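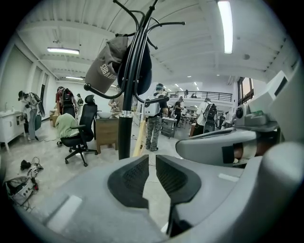

Kvam entrega el informe final sobre los cursos de orientación cívica en centros de acogida de solicitantes de asilo

El estudio recoge datos de 14 centros y propone un registro único de asistencia y contenidos

2019-09-10. La consultora Kvam ha publicado hoy el informe final de la evaluación de los cursos de orientación cívica y jurídica que se imparten a solicitantes de asilo en régimen de acogida temporal. El trabajo, encargado por la entidad gestora Bemard, analiza la organización de los cursos, la duración de las sesiones, la disponibilidad de intérpretes y el método con que se documenta la asistencia.

La evaluación abarca 14 centros y 228 sesiones formativas. El equipo revisó 3933 registros individuales de asistencia y realizó 688 entrevistas a residentes, docentes, intérpretes y personal de los centros. Las entrevistas se efectuaron con un cuestionario semiestructurado, disponible en anexo, y se codificaron por duplicado.

El informe no mide el efecto de los cursos sobre la conducta posterior de los asistentes ni sobre la resolución de sus expedientes. Su objeto se limita a la prestación del servicio y a la calidad de los datos que genera.

Principales resultados

El contenido mínimo de los cursos – procedimiento de asilo, legislación laboral, igualdad entre mujeres y hombres, acceso a la sanidad y a la escolarización – figura en los programas de todos los centros evaluados. El tiempo asignado a cada bloque varía de forma considerable. En cuatro centros, el bloque de legislación laboral se imparte únicamente por escrito, sin sesión presencial.

La interpretación se contrata por centro y no por programa. Cuando coinciden en una misma sesión residentes de tres o más lenguas, la traducción consecutiva reduce el tiempo lectivo efectivo y los docentes tienden a suprimir el turno de preguntas. El informe recomienda agrupar las sesiones por lengua y no por fecha de llegada.

En materia de registro, se detectaron tres formatos de hoja de asistencia incompatibles entre sí. Los traslados entre centros no siempre van acompañados del historial formativo, por lo que parte de los residentes repite módulos ya cursados y otra parte queda sin convocar al módulo siguiente.

«Un certificado de asistencia acredita una presencia en el aula. Si se quiere utilizar como prueba de otra cosa, hay que definir antes qué se mide y con qué instrumento», señala Ragnvald Dalen, director técnico de la evaluación.

Recomendaciones

Kvam propone un expediente formativo único, vinculado al número de residente y transferible en caso de traslado. El modelo de datos se describe en el capítulo 5 y puede implantarse sobre Pradex, la aplicación de gestión de plazas que ya emplea Bemard, sin sustituir los módulos existentes. El acceso quedaría restringido al personal docente y de coordinación.

Se recomienda asimismo fijar una duración mínima por bloque, impartir el primer módulo antes de que finalice la segunda semana de estancia y revisar los materiales escritos una vez al año.

Bemard ha comunicado que ensayará el expediente único en el centro de Zilthorpe a partir de octubre. La fase piloto no modificará el calendario de cursos vigente.

Disponibilidad del informe

El texto completo, los anexos metodológicos y las tablas de datos agregados pueden solicitarse al departamento de comunicación de Kvam. Los datos individuales no se facilitarán a terceros.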